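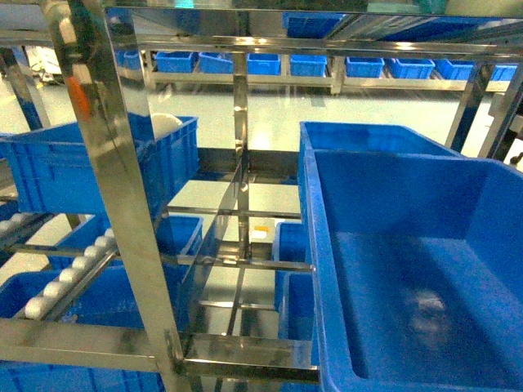 Product Review: Rerolik Reinforced Roof Patch Kit

The Stenwood Property Maintenance Office reviews repair products before they are approved for use on its managed buildings. This review covers the Rerolik Reinforced Roof Patch Kit, which was applied to small punctures and split seams on low-slope roofs during October. The work was supervised by Myfanwy Maddocks, senior roof inspector, and the written findings were checked by Cadi Rowlands of the same office.

The kit contains a can of sealant, a roll of polyester fabric, a short brush and a printed instruction sheet. One kit costs $60 and is rated by the manufacturer for small repairs only. It should not be considered for blistered membrane, wet insulation or any area where the deck feels soft underfoot.

Application is straightforward. The surface is swept, wiped and left to dry, a first coat is brushed on, and the fabric is pressed into it before the second coat. The sealant spreads evenly on modified bitumen and holds its place on a slight slope. On older granulated cap sheet it was less satisfactory. The granules pulled loose under the brush, and a second pass was needed to obtain full coverage around the edges of the fabric.
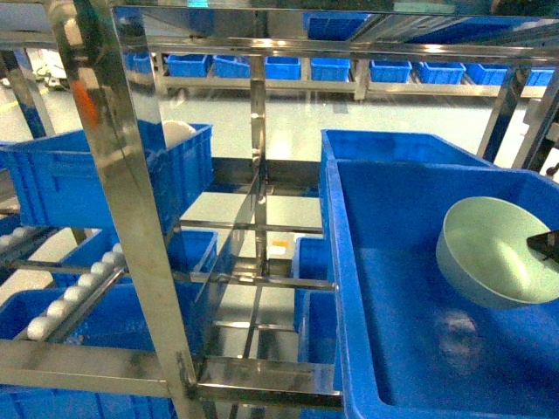
Curing time was longer than the label suggests. Patches laid in the morning were still tacky at 4 p.m. in mild weather, and one was marked by foot traffic before the area could be closed off. Crews should plan for an overnight cure.

The Prothero building received the largest number of patches. All were inspected after the first heavy rain, and no moisture was found at the ceiling below. One patch beside a vent pipe had lifted at a corner — the fabric had been cut too square — and was redone with rounded corners. The instruction sheet says nothing on this point and should be revised.

For comparison, the office also used the Flomatton two-part kit, priced at $235. It cures faster and bonds better to granulated surfaces, but it must be mixed on the roof and any unused material is wasted. For isolated punctures the added cost is difficult to justify.

The Rerolik kit is approved for temporary and minor permanent repairs on smooth membranes. It is not approved for granulated roofs or for flashing. Opened cans should be dated on the lid and discarded once a skin has formed on the sealant.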